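The Flanus Privacy Router from Dimham

Home > Home networking > Routers and gateways > Flanus

In stock. Orders placed before noon on a Monday usually leave us the same afternoon.
Price: £139 including VAT
Delivery: free to UK mainland addresses

If you have ever sat down of an evening to set up a VPN on the family laptop, then on the phone, then on the other phone, and then given up somewhere between the tablet and the television, the Flanus is the box we built with you in mind. It sits between the router your broadband company sent you and everything else in the house, and it carries the encrypted tunnel for all of them at once. You set it up one time, put it on a shelf and get on with your life.

We have been selling networking bits and pieces at Dimham for a good while now, and the question that comes up most often (by email, on the telephone, and once through the window of the van) is some version of "how do I stop my provider seeing every site I visit, without having to become a computer person?" The Flanus is our answer to that. It won't make you invisible, and we would be wary of anyone who promised you that it could, but it does move a good deal of your household's traffic out of easy view.

What it does

The Flanus runs a WireGuard or OpenVPN client for your whole network. You can use an account with a VPN company you already pay, or a server you rent and look after yourself, which a lot of our customers prefer. Paste in the configuration file, press Connect, and the light on the front goes from amber to green.

It also looks after your DNS, the address book your devices consult every time you type in the name of a website. By default those lookups are encrypted and go through the tunnel with everything else. If the tunnel drops, the kill switch holds all traffic back until it returns. You can turn that off for single devices, and we do suggest it for anything like a doorbell or a heating controller that needs to stay in touch with its maker.

There is a blocklist for advertising and tracking domains too, switched off when it arrives. Please try it for a week before deciding! It can make one or two shopping sites behave oddly, and the page for allowing a site back through is the second tab along in the menu.

What's in the box

Flanus router
Mains adapter with UK plug
One network cable, 1.5 metres
Printed quick start sheet and a card with your unit's own admin password

Specification

Ports: one WAN, three LAN, all gigabit
Wireless: dual band Wi-Fi 6, can be switched off entirely
WireGuard throughput: up to 500 Mbps
OpenVPN throughput: up to 46 Mbps
Firmware: Putex, open source, signed updates
Power: 10 watts at full load
Mounting: rubber feet or two screw slots underneath
Guarantee: three years, return to base

You will notice that the OpenVPN figure is a lot lower than the WireGuard one. OpenVPN asks more of a small processor, and we would sooner print the true number here than have you discover it on a film night. If your provider offers both, choose WireGuard.

About the firmware

Putex is a small Linux distribution made for routers, and every line of it can be read, built and changed by anybody who cares to. Updates are signed, and the bootloader checks the signature before it starts anything. Should you wish to run your own build, hold the reset button in while you plug in the power, keep it there until the light blinks white, and upload your own key from the recovery page. Doing so does not affect your guarantee. We know that some makers lock this sort of thing down, and we have never been able to see why.

The Flanus keeps no log of the sites you visit. It does keep a short system log in memory, for faults, and that is gone when the power is. It sends nothing back to us apart from a check for updates once a day, and you can switch that off and load updates from a USB stick.

Will it work with my set-up?

Almost certainly, if you have a router with a spare network socket. Cable, fibre and mobile broadband are all fine. People with a full fibre connection can often do away with the provider's router altogether, and there is a list of the login details each one needs on our support pages.

It makes no difference to the Flanus what your computers run. Windows, Linux, Mac, a machine that starts up into two of them, it's all the same from where the router sits. Do bear in mind that it protects the connection and has no say in what happens on the computer itself, so keep up with your updates and encrypt your disks as you would anyway.

If you need a stronger signal upstairs, the Riquelme access point (sold separately) pairs with the Flanus over a cable and picks up its settings by itself.

From our guides: Getting a laptop onto the Flanus for the first time

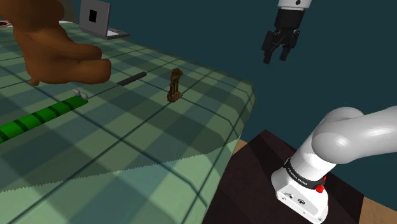

4 min read

Start with the laptop close to the router and use the cable if it has a socket for one. Open a browser, type flanus.home in the address bar, and sign in with the password on your card. You'll be asked to choose a new one straight away. Make it a long one, write it down and keep it somewhere that isn't the underside of the router.

Next, go to Tunnel, then Add, and choose the file from your VPN provider. Leave the DNS box ticked. Once the light is green, unplug the cable, join the Wi-Fi and load a page or two. If they come up slowly, try a server nearer home before you change anything else.

Returns and help

You have thirty days to change your mind, and the box doesn't have to be pristine. Support is by email or telephone from our own bench in the workshop, for as long as you own the router, and second-hand owners are welcome too. Have the serial number from the base label to hand when you get in touch.

Add to basket
Download the full manual (PDF)
See also: Riquelme access point, spare mains adapters, network cables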